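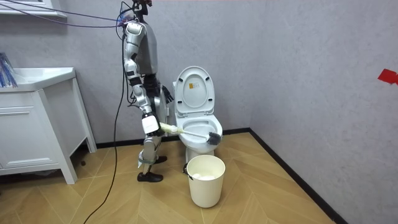

4. Work in the notice: what families choose to name

When a family sits down to write a death notice, one of the first things they reach for after the dates and the parents is what the person did for a living. Of the 2498 notices in our collection from the Padden and Fallholm papers, 1585 name at least one paid occupation, and they do it in much the same spot each time, after the marriage and before the church or the club. The wording is plain and, to our ears, rather proud: "retired pipefitter," "drove for the dairy," "kept books at the mill until her eyesight went." Work inside the home is another matter. It took up a large part of nearly every life in the collection, and yet the actual doing of it goes almost unnamed. A notice may tell us that a woman "kept a lovely home," but the chores that kept it lovely stay out of the paper. Cooking gets in now and then, and so does sewing. The toilet brush, shown in Figure 4 held at hip height in a small bathroom with a white toilet against the back wall, stands for the far end of the range: we did not find the job it is used for in a single notice. In the pages that follow we try to describe where families draw the line between work that can be mentioned and work that can't, and how that line moves a little from one town to the other.

We should say first what we mean by naming a task. General praise did not qualify. "She was a wonderful homemaker" tells the reader how the family felt about her, and we are glad they said it, but it doesn't tell us what she did on an ordinary morning. To be marked as naming a household task, a notice had to have a verb or a noun that pointed to a particular piece of work: canning, ironing, papering a room, putting up storm windows, hanging out wash. By this rule, 151 notices named at least one such task. Tassanee Thammasiri and Rhun Gittins read the whole collection separately and then went through their disagreements together, a good many of which had to do with gardens. A vegetable patch feeds a family and is surely work, while a bed of dahlias may be a hobby, and plenty of notices say only "she loved her garden." In the end we treated a garden as household work when the notice mentioned food coming out of it, and as a pastime when it did not. We know this is a rough rule, and some readers who garden will want to argue with it.

4.1 Tasks that travel well

The tasks that do appear have a few things in common. Most of them left something behind that a visitor could eat, wear, or take home. Pies are there, and bread, and quilts in great numbers, and in the Fallholm notices a particular kind of pickled bean that we had to ask about. One Fallholm notice spends four full lines on the beans, names the cousin who now has the recipe, and gets through the man's working life at the grain elevator in five words. We are fond of that notice and have read it aloud more than once at project meetings. It also shows something the general pattern can hide, that a household task does not need to be a woman's task to make it into print. When men's work at home is named, it tends to be repair or outdoor work, but cooking comes up too, most often a breakfast, or something done over a fire at the lake.

Laundry sits in the middle. It is named in a small group of notices, nearly always through a single remembered picture of sheets on a line or shirts pressed for church. The grown children we spoke with could often describe washday in great detail, down to the order in which the loads were done, and were surprised when we pointed out that none of this had gone into what they wrote. "I suppose I thought everybody's mother did that," one daughter told us. We heard versions of this in several kitchens. A thing done in every house on the street does not seem, to the person writing, to set their own mother or father apart, and a notice is short and charged by the line. Families spend those lines on what they believe was theirs alone.

4.2 Tasks that stay home

Cleaning is the hardest kind of work to find. Where it is mentioned, it comes in as a trait of character, so that the person was "particular" or "tidy," or kept a house where "you could eat off the floor." The floor in that saying gets clean without anyone getting down on their knees. Bathrooms do not come up as rooms to be cared for. They do come up in a few notices for plumbers and tile setters, where putting one in was the trade, and this seems to us worth a moment's thought. A man who installed toilets for a living may have that fact set down with pride, along with the name of his employer and his years of service. The person who scrubbed them at home for a good deal longer than that will not have it set down at all.

We wondered whether paid cleaning would be treated like other paid work, and on the whole it is, though with softer words. Notices for people who cleaned schools, offices, and motels usually name the building and the years, and speak of "working at" the place. The families we talked with did not seem ashamed of the work. A son in Padden, whose mother had cleaned at the hospital, said that he left the word out because she had always said "I'm at the hospital" herself and he wanted it to sound like her. We think this is a better account than the one we started with. In our first draft we had written a paragraph about stigma, and we have taken most of it out. A notice borrows the dead person's own manner of speaking wherever it can, and people who did this work had often spent years finding a comfortable way of putting it.

4.3 The interviews

We held 40 interviews with people who had written or helped to write a notice in the collection. They were long and friendly, and many went well past the time we had asked for. We brought a printed copy of the notice to each one and began by asking the writer to read it out. Then we asked what they would add if the paper gave them another ten lines for free. It was here that the household came flooding in. People told us about wax paper and lunch pails, about a father who polished all the shoes in the house before supper, about which day the beds were stripped and who was in trouble if they weren't. Very little of it was told as a complaint. Several people cried at this point in the talk who had not cried while reading the notice itself, and we stopped the recorder when they asked us to.

Even with ten free lines, though, the bathroom was left alone until we brought it up. When we did ask, the answers came quickly enough, often with a laugh. Everyone knew whose job it had been. In some houses it was handed down from one child to the next as each got old enough, and one pair of sisters were still arguing over whose turn had been skipped in the summer their grandmother moved in. Asked if they would put such a thing in a notice, nearly all said no, and the reason they gave was good manners. A notice, as one man said, gets cut out and kept in a Bible. We take this seriously. The writers are choosing with care for readers they can picture, and what they leave out is often what they feel those readers already know.

4.4 Padden and Fallholm compared

The two towns are a short drive apart and share a funeral home, Wannasri and Sons, whose staff hand out a one-page form to help families get started. The Padden families mostly fill it in from top to bottom. The form has a line for "occupation" and another for "hobbies and interests," and household work, having no line of its own, is squeezed into the second or lost. In Fallholm, a good share of the notices come in by way of the Larier, the weekly paper, where for many years the person at the front desk took them down by talking with the family. These notices wander more. They have more food in them, more dogs, more remarks about the weather on the day of a wedding, and more household tasks of the sort we were looking for. We can't say for certain that the talking made the difference, as the towns differ in other ways too, and Fallholm has more farm families, for whom the line between house and work was never very firm to begin with.

What we can say is that the form has some pull. In October, after we had shared an early version of these pages with the funeral home, the staff added a line reading "around the house, she or he was known for." We had not asked for this, and it came too late to affect the notices studied here. The first few families to use the new form have written on that line about pie crust, a snow shovel, and a very strict way of folding towels.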